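Minutes of the meeting of the Sullar Manual Therapy Study Group

Held on 4 Sep 2019 in the upper room of the Erkimon practice

Present: Ataahua Pryor (chair), Lucie Kowalchuk (minutes), Flynn Sheehan, Zachary Nguyen
Apologies: Lucie Kennedy

1. Opening and previous minutes

Ataahua opened the meeting and thanked everybody for coming after a full day of patients. The minutes of the previous meeting were read. Zachary asked to correct one point: he had offered to lend his treatment table for the neck course, not to give it. With this correction the minutes were accepted.

2. The winter seminar

The seminar will be held in January in the hall at Fekow. The subject is the examination of the lower back and the pelvis, for practitioners and for students in the last two years of study. Flynn has spoken with the hall and the date is reserved, but the contract is not yet signed. The hall wants to know how many chairs we need and if we will bring our own tables.

There was a long discussion on the number of places. Flynn would like to open 90 places, because the hall is large and the price of the hall is the same in each case. Ataahua was of another opinion. In her experience the practical part suffers when one teacher must look after more than 10 people, and at the last seminar some participants waited a long time before anyone came to correct their hands. Zachary proposed that the lectures in the morning are open to all and the practical work in the afternoon is limited, with a separate fee. This was agreed. Flynn will write to the hall with the numbers when the teachers are confirmed.

Lucie Kennedy had sent a note in which she offers to teach the part on pregnancy and back pain. The offer was accepted with thanks. She asks for a quiet corner with low tables and more cushions than last time.

3. Accounts
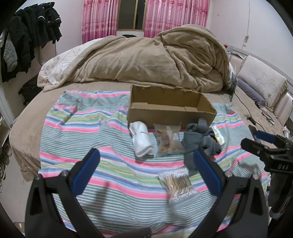 Zachary presented the accounts up to the end of the summer. The balance is 2361 euros. The subscription for the journal is paid. Two members have still not paid their yearly fee, and Zachary will send them a friendly letter. If there is no answer he will telephone.

Flynn asked if the group can pay the travel costs of teachers who come from far away. Ataahua said that we did this before, but without a clear rule, and that it gave some bad feeling. It was decided to pay train or bus in second class against the ticket. Hotel costs must be asked for in advance.

4. Study evenings

The study evenings at the Seol clinic continue as before. The attendance in spring was weaker than we hoped. Lucie Kowalchuk thinks the starting hour is too early for colleagues who close their practice late, and that half an hour later would help. Flynn fears that then the people with small children will not come. We will try the later hour until the winter seminar and then speak about it again.

Subjects proposed for the next evenings:
Headache and the upper neck (Ataahua)
When to send a patient to the doctor (Zachary)
Taking the case history with older patients (Lucie Kowalchuk)

Zachary asked that every speaker prepares one page on paper for the participants. Ataahua prefers to send it by e-mail before the evening. Both are allowed.

5. Library

The group has received books from a retired colleague, among them a handbook of adjusting technique from 1961 with many notes in pencil. Ataahua would like to keep this one in the practice and not lend it out. The others go on the normal list. Lucie Kowalchuk will complete the list and send it to all members. Three books from the old list are missing, and members are kindly asked to look on their shelves.

6. Other matters

Flynn reported that a local running club has asked for a talk on warming up and on back pain in runners. He is willing to give it, but he does not want to do it alone. Zachary will join him. It was repeated that such talks are for information and that we do not treat anybody there.

The key of the cupboard at Seol was copied and Lucie Kennedy will receive the second one.

The date of the next meeting will be agreed by e-mail. Ataahua closed the meeting.

Minutes written by Lucie Kowalchuk. Please send corrections to her before the next meeting.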